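4.3 Clearing and oiling the worktop

Applies to Mordale solid wood worktops, depth 600 mm. Oil the surface before first use and again each October.

1. Remove all items from the worktop, including those kept against the wall.
2. Wipe the surface with a damp cloth and mild detergent. Work along the grain.
3. Leave to dry for 2 hours.
4. Apply Vurnlow oil thinly with a lint-free cloth. Wipe off the excess after 23 minutes.

Note: Knots take up oil faster than the wood next to them. Apply a second coat to any dull patches.

Caution: Oily cloths can ignite without a flame. Soak them in water before disposal.
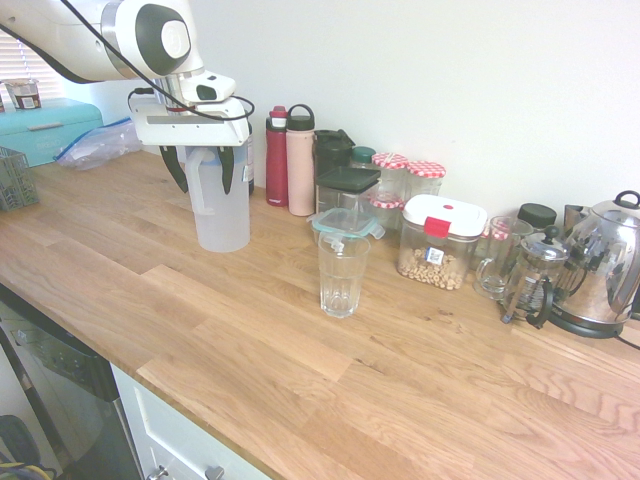 Items may be put back once the surface no longer feels tacky. Check that each base is clean and dry. Lift containers clear of the wood and do not slide them. A pitcher should be held above the worktop while it is moved, then lowered straight down. Drinks bottles and lidded food containers can stand in a row along the wall. A bread bin is best kept at one end, where it will not have to be shifted for daily wiping.

5. Wipe up spills at once, especially along the seams between strips.
6. Place a stand under hot pans.

For replacement oil, quote part 508.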